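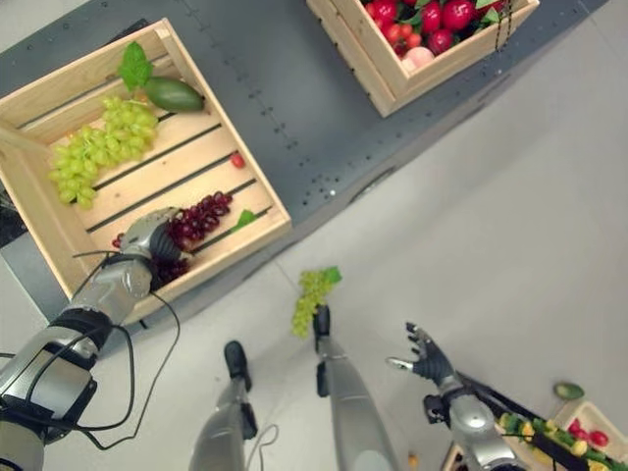 3.2 Demonstration collection

Demonstrations were recorded by teleoperation of a full-size humanoid with two multi-fingered hands. The operator wore a headset showing the view from the head of the robot, together with gloves that mapped finger flexion to the hand joints. Arm targets were filtered before being sent to the controller, and the legs were held in a fixed stance for the whole of each episode. Two operators collected all of the data used in this paper.

The task set, which we call Rutenen, covers the handling of artificial produce in shallow wooden crates on a dark grey table. Grapes were given the largest share of episodes. A bunch has no single rigid outline, its centre of mass shifts as it is lifted, and the berries hide the fingertips from the head camera at the moment of closure. Policies trained on our earlier Flondell data, which held only single round fruit, performed poorly on bunches of either colour.

Each episode began with the hands clear of the crates and ended when the operator pressed a foot pedal. Episodes were capped at 40 seconds. Operators were asked to work at a comfortable pace and to leave a fallen item where it landed; the episode was then continued with what remained in the crate. We kept these episodes and tagged them — removing them from the training set made the policy less willing to attempt a second grasp. Crate positions and angles were changed by hand between blocks of 16 episodes, and no markers were used to return a crate to an earlier position.

Grasps were labelled afterwards as one-handed or two-handed. The label was assigned from the head video at the frame of greatest lift, so an episode that began with one hand and finished with both was counted as two-handed. Disagreements between annotators were settled by Miyuki Wada. In the two-handed grasps one hand generally took the top of the bunch and the other steadied it from the side or from beneath, as in Figure 2.

Figure 2. Two-handed grasp of a dark red and purple bunch, seen from the head camera. The left hand closes over the upper cluster while the right hand supports the lower right side. Tomato vines hang behind the table.

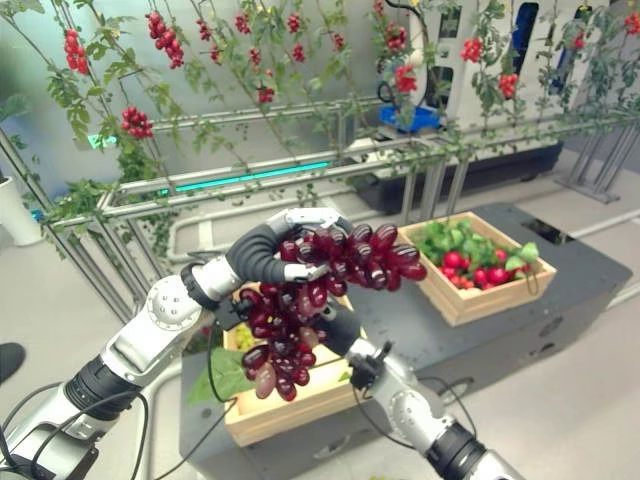 3.3 Filtering and alignment

Joint states and video were logged on separate clocks and aligned with the Lallska tool written by Nhi Vũ. Episodes with a gap of more than 100 ms in either stream were dropped. The remaining streams were resampled to a common rate, and idle time at the start of each episode was trimmed to the first movement of either wrist. No smoothing was applied to the finger joints, as even light smoothing delayed the recorded closure of the thumb.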